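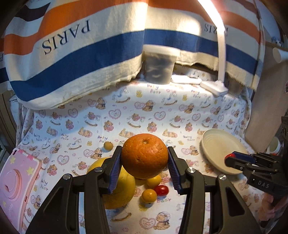

Lewis Dunbar wrote in after the last issue to say that our account of the Eltdale council vote had skipped the only part that mattered to him, namely whether a member who changes groups in the middle of a term keeps the committee seats that came with the old group. He had read the notice twice and could not find the answer in it.

The answer is no, but the reasons take some space.

August 2, 2024
Newsletter staff
Filed under: Local Government / Councils and Wards

Eltdale's council has 21 members. Until last month the Civic Alliance held 11 of those seats, the Ratepayers' Group held seven, and three members sat without a group. Two Civic Alliance members, those for Altholm North and Swanson ward, gave written notice to the clerk that they were leaving the group and would sit as independents. The Alliance now has nine seats. It is still the largest group and no longer has a majority.

Nothing in the town charter requires a member to give up a seat on leaving a group. The charter does not mention groups at all. A member is elected by the ward, takes the oath as an individual, and holds office until the end of the term or until death, resignation, or disqualification. The grounds for disqualification are residence outside the town, certain criminal convictions, and unexcused absence from four regular meetings in a row. A change of group is not among them. There was an attempt to add it nine years ago, and the draft did not get out of the rules committee.

Groups exist only in the standing orders, which the council adopts by ordinary resolution and can change the same way. Standing Order 6 says that two or more members may form a group by lodging a signed notice with the clerk. Standing Order 7 says that a member may belong to one group at a time and that membership ends when the clerk receives notice from either the member or the group leader. The two departing members have not lodged a notice as a group of their own. Until they do, they are counted separately, and this has consequences for committee places.

Committee places

Standing Order 14 divides committee places among the groups in proportion to their share of the full council. Places are allotted to the group, and the group leader names the members who fill them. When a member leaves a group, the place reverts to the group. The leader then has 10 working days to name a replacement. If no name is received, the place stays vacant until the next regular meeting.

That is the short reply to the question at the top. The member for Altholm North has lost a seat on planning, and the member for Swanson has lost one on finance. Both were notified by letter.

The order also requires a fresh calculation whenever the size of a group changes by two or more. A change of one does not trigger it. The clerk has confirmed that two departures on the same day count as a change of two, even though each notice was separate. Five standing committees therefore have to be recalculated. Each has seven places.

With nine members out of 21, the Alliance is entitled to exactly three places on each committee. It had four on all five under the old calculation, since 11 out of 21 works out to 3.67 and is rounded up. The Ratepayers' Group, with seven out of 21, is entitled to 2.33, rounded down to two. It had two before and keeps two. The remaining two places on each committee go to members outside any group. Before the notices, that was one place on each.

The result is that no group can carry a vote on any committee alone. The Alliance and the Ratepayers can do so together, with five of seven. So can the Alliance and one independent, with four. The Ratepayers and both independents can also reach four.

There are now five ungrouped members and 10 ungrouped committee places, so an even spread would give each of them two. The standing orders do not require an even spread. They say that the full council appoints to ungrouped places by vote, and that a member may nominate himself or herself. In theory the Alliance and the Ratepayers could agree to keep the two departing members off every committee and hand all the places to the other three. We have seen nothing to suggest that this is planned.

Who chairs

Chairs are a separate matter. A committee chair is elected by the committee, not appointed by a group, and holds the post for the council year. Neither departing member was a chair. The Swanson member was vice chair of finance, and that post falls vacant because a vice chair must be a member of the committee.

The mayor is elected by the full council each October from among its members. The sitting mayor belongs to the Alliance and was elected last year by 11 votes to 10. Between October elections the mayor can be removed only by a two-thirds vote of all members, or 14 votes. The 12 members now outside the Alliance are two short of that, even if all of them voted the same way. In October a plain majority of those present and voting will be enough, and 12 would then be more than sufficient.

The practical effect is that the mayor is safe until the fall and has no assured support after that. Whether the two former Alliance members would vote against the mayor is not known. Their letters give the Brarkberg road contract as the reason for leaving and make no mention of the mayor.

The Brarkberg vote

The contract covers resurfacing and drainage on the Brarkberg road from the town line to the Altholm junction. It was approved in closed session by the finance committee, five votes to two, and then confirmed by the full council without debate. The two departing members say they asked for the item to be discussed in open session and were told the request was out of time. Requests of this kind have to reach the clerk by noon two working days before the meeting. Theirs is stamped at 3:40 p.m. on the right day. They do not dispute the time. They dispute that the agenda had been published early enough for anyone to meet the deadline.

The agenda was posted on the town website on the evening before the deadline. Standing Order 3 calls for three clear days' notice of a regular meeting, and that was met. It does not set a separate time for publishing supporting papers, and the contract was described in the agenda by its file number, 314, and the word "roads." Anyone wanting to know what file 314 was had to ask at the counter.

A petition asking for the contract to be brought back before the council was handed in at the last regular meeting. The clerk's office checked the signatures against the voter roll and accepted 708 of them. It rejected 128, mostly for addresses outside the town or for names that could not be read. The threshold for a petition to be placed on the agenda is 500 valid signatures. The item will therefore be heard at the next regular meeting, where members may debate it but may not rescind the earlier decision unless a separate motion to rescind is lodged.

A motion to rescind within six months of the original vote needs the signatures of one-third of the members, or seven. The five ungrouped members cannot reach that alone. The seven Ratepayers could, exactly. Their leader has said the group will decide after it has read the contract in full. Copies were released to all members last week – the financial schedule is still marked confidential, and members who have read it may not quote from it in open session.

If the motion is lodged and carried, the council would have to consider what it owes the contractor. The agreement has been signed. We understand that it contains a clause on early termination, but that clause is part of the confidential schedule and we have not seen it.

By-elections

Several readers have asked whether there will be by-elections in Altholm North and Swanson. There will not. A by-election follows a vacancy, and there is no vacancy. Both members have said they intend to serve the rest of their terms, which run for another 21 months.

There is a recall procedure in the charter. It has not been used in Eltdale. It requires a petition signed by 25 percent of the registered voters in the ward, collected within 60 days of the clerk's approval of the wording. Swanson ward has 2,638 registered voters at the latest count, so a recall petition there would need 660 valid signatures. No wording has been submitted for approval in either ward.

Recall signatures must come from the ward itself. Signatures on the Brarkberg petition came from across the town and cannot be reused for any other purpose.

Correction to the last issue

We said that the Ratepayers' Group was formed after the last general election. It was formed before it, by four members of the previous council, and its notice under Standing Order 6 was lodged again when the new council first met. Group notices lapse at the end of each term.

Readers who want the full standing orders can get a printed copy at the clerk's counter. The version on the town website does not yet include the spring changes to Orders 14 and 15, so the rounding rule given there is the old one.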